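Aug 23, 2024
By the Clalwood Open Textbook group
Filed under: Math for Everyday Life > Geometry > Chapter 7

Chapter 7: Covering the Floor

Look down. Wherever you are reading this, there is a fair chance that your feet are resting on a geometry problem that somebody already solved. Kitchen floors, bathroom walls, sidewalks, the patio behind the library: all of them had to be covered completely, with no gaps and no overlaps, using pieces that somebody could carry. Mathematicians call a covering like this a tiling, and we think it is one of the most delightful subjects in this whole book!

You already know a good deal about tilings, even if you have never used the word. You know that squares work. You have probably seen six-sided tiles in an old bathroom (look for them the next time you visit an older building, they are everywhere once you start noticing). And you may have a feeling that circles would be hopeless, with those little curved gaps left over between them. This chapter takes hunches like these and turns them into things we can prove.

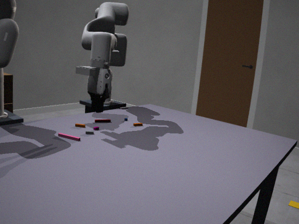
But why bother proving that squares fit together, when anyone can see it? Begum raised this when we tried out the chapter in April, and added that a proof of something obvious feels like being asked to show your ticket twice.

It's a fair complaint, so let's take it seriously. Squares do look obvious. Now try regular pentagons, the kind with five equal sides and five equal corners. Cut a handful out of stiff paper and push three of them together so that their corners meet at a point. They nearly close up! There is a thin wedge left over, and it is easy to blame your scissors. Were the cuts a bit sloppy? Would better paper help? Your eyes can't settle it, but a single line of arithmetic can. Each corner of a regular pentagon measures 108 degrees, three of them make 324, and a full turn is 360. The wedge is 36 degrees wide and no amount of careful cutting will ever close it.

That little calculation is the engine of the whole chapter. Around any point where corners meet, the angles have to add up to exactly 360 degrees. Squares give 90 four times. Equilateral triangles give 60 six times. Regular hexagons give 120 three times. If you want one regular shape, all the same size, meeting corner to corner, those are your only choices, and in Section 7.2 you will show why.

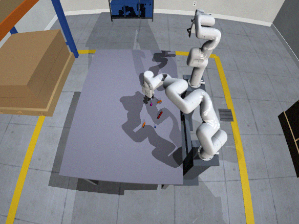 Things get wilder once we let go of the word "regular." Take any triangle at all, as lopsided as you please. Make a copy, give it a half turn, and set the two together along a matching side. You now have a parallelogram, and parallelograms line up in strips forever. Any four-sided shape will tile too, even one with a dent in it, and we still get a kick out of watching a class find that out with paper and tape.
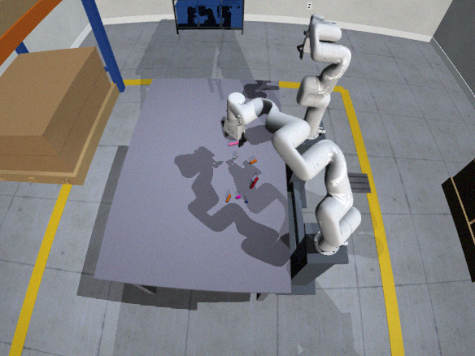 Figure 7.3. Square tiles cover a flat surface in straight rows.

Real floors bring in a second kind of question, which is how many pieces to buy. Suppose a store called Folden sells square tiles in boxes of 200, and a hallway needs 1,111 of them. Five boxes leave you short, so you buy six and have 89 left over. A larger hall that needs 2,391 tiles takes twelve boxes and leaves only nine spare. Would you feel safe with nine? Section 7.5 looks at cuts, breakage and walls that aren't quite square.

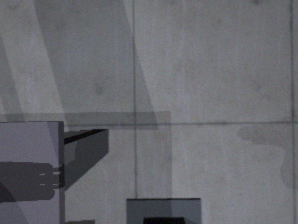
Figure 7.4. Joints in a concrete floor, seen from above.

Before you start Section 7.1, find a tiling near you and sketch a small piece of it. Mark one point where corners meet, estimate each angle there, and add them up. Keep the sketch, as you will need it for the first set of exercises.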